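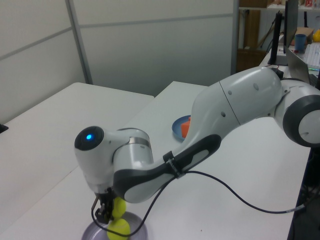
Tennis balls, a metal bowl and a blue plate on the white tables at Sotomayor Hall.

Nidport's old tennis balls find plenty of takers

September 17, 2021

Got a bucket of tired tennis balls in the garage? Nidport wants them, and it wants them by the end of the month!

The town's first ball roundup has brought in 3,000 used tennis balls since bins went up in June, and they are still coming through the doors of Sotomayor Hall by the grocery bag, the hockey bag and, on one memorable morning, the baby stroller. The target for the whole season was 300. That was passed before the school year ended, and organizers have been cheerfully short of shelf space ever since.

Sorting happens in the back room of the hall, where white tables have been set side by side to make one long work surface. It's a good bright place to spend an hour. Balls get a squeeze, a bounce and a quick look at the felt. The ones with some life left go back out to the beginner courts on Brendunmont Road, where the junior program goes through them at a remarkable clip. Flat ones are saved for chair legs, and anything chewed goes straight into the dog park box (the dogs have never complained about the quality).

The chair legs have turned into a project of their own. Anyone who has sat in a classroom while everybody stands up at once knows the noise. Balls are slit with a short cross cut and pushed onto the feet of the chairs, four to a chair, and the scraping simply stops. Brendunmont Elementary already has 193 chairs done, enough for the lower grades and the music room, and teachers there say they can hear the recorders now, for better or worse. The upper grades are next, and the library has asked to be put on the list after that.

Most of the balls have come from home garages and from the two clubs on the east side of town, but there have been some lovely surprises. A seniors' doubles group dropped off a whole summer's worth, still in their cans with the lids on. One family brought in a pail that had been hanging in the rafters of their cottage so long that the balls had faded almost to cream. They bounced beautifully.

Utix, the hardware store on the main street, has a bin beside the paint counter and is knocking $2 off a can of court-line paint for anybody who drops off a bag. The can will come in handy for the other bit of good news: the practice wall behind the hall is getting a fresh coat and a proper net line this fall, weather permitting. Kids have been hitting against it for years with a chalk mark that washes away in every rain, and there was a real cheer when the colour chart went around.

Bins are at Sotomayor Hall, Utix and the Nidport arena lobby. Balls of any colour and any age are welcome, including the big foam ones and the orange-dot ones used for younger players. Please shake out the sand and leave out anything mouldy. Empty cans are welcome too, as long as the metal rim has been taken off; the art room at Brendunmont Elementary has plans for them.

The sorting room is open to drop-ins on weekday afternoons from 3:30 until supper. Parking is behind the hall, and the side door is the one to use while the front steps are being repaired.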